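How to clear and reset a kitchen table fast

Posted 2021-08-14

Short version of what I do when the table has turned into a parking lot. Plate here, cup there, something electric in the middle with its cord everywhere. Takes me 8 minutes on a good day, longer if there's crumbs under things.

You need: a dish rack (the cheap wire kind is fine), a cloth, a basket for fruit. No sprays, mostly. I used to use the Witik lemon one and it left streaks.

Step 1. Pick where the rack goes and leave it there. Mine goes on the left, back a bit. Don't keep shuffling it. Put it down first, before you touch anything else.

Step 2. Cups first. Hang upside down on a prong if it fits, or lean it on its side if the prongs are too thick. Leaning drips more - put a folded towel under that end.

Step 3. Plates. Rinse, then stand them up between the loops. A plate with a raised rim wants a wider gap, so try the end slots. Flat on the table is okay while you make room but dont forget it there. I do, constantly.

Step 4. Fruit in the basket, basket to the far edge. Bananas on top or they bruise. If you've got a big bunch, split it in 2.

Step 5. The toaster oven. Unplug. Let it cool all the way. Then coil the cord loosely and tuck it behind - never under. Crumb tray out, shake, wipe, back in. Mine is a pain to slide so I lift it, both hands, low down.

Step 6. Boxes. Anything still in a box gets opened or moved off the table today. Not tomorrow.

Step 7. Wipe. Back to front, one direction. Brown tops show every smear so go over it again with a dry cloth. Do the edges as well, stuff collects in there.

A brown table partway through: 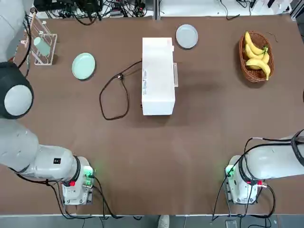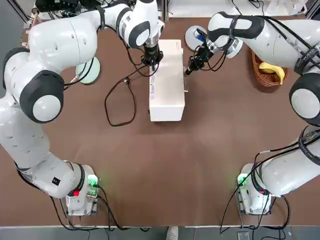
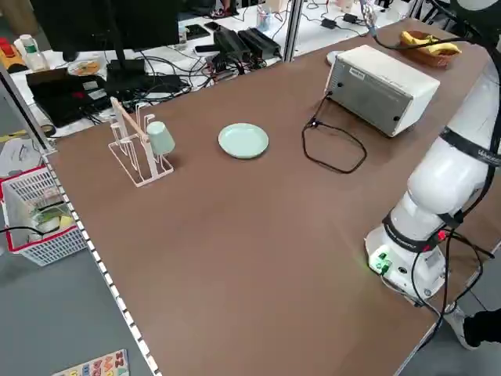 Last thing is the rack. Empty it once everything's dry, otherwise it just becomes the new cupboard. Wipe the feet too, they leave rings if water sits under them. I got rust marks on my old table in June that way and they never came out, tried baking soda, tried vinegar, tried the Denisano paste somebody swore by. Nothing. So now a thin mat goes under it.

If you only have 2 minutes, do steps 2 and 4 and call it. Cup off the table and fruit in the basket is most of the mess anyhow. Cord can wait untill after dinner as long as its unplugged and nobody can snag it.

Drawer liners are next, when I get to them.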